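Will a Robot Take the Job?

At Skosine, people pack cups and tubs all day. The boss says robots will help. Help who?

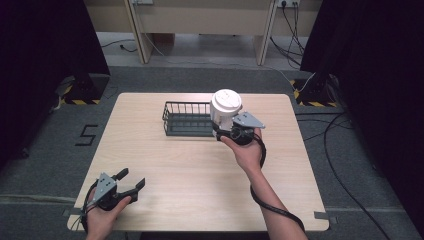
Farhad Ebrahimi has worked there for 18 years. He likes the idea of less lifting. He doesn't like the word "soon," which he has heard since March.

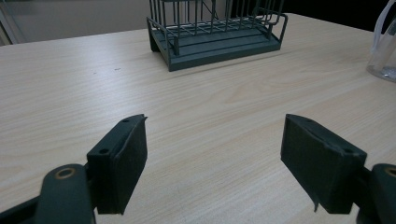 Who gets the new jobs?

Skosine promises training for 19 workers. It has over 1568 on the payroll. Do the math, then ask your own questions.
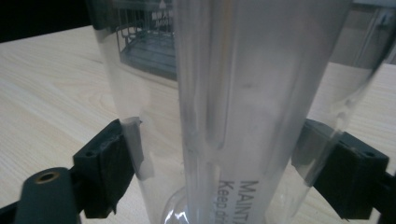
Gripping a clear plastic container.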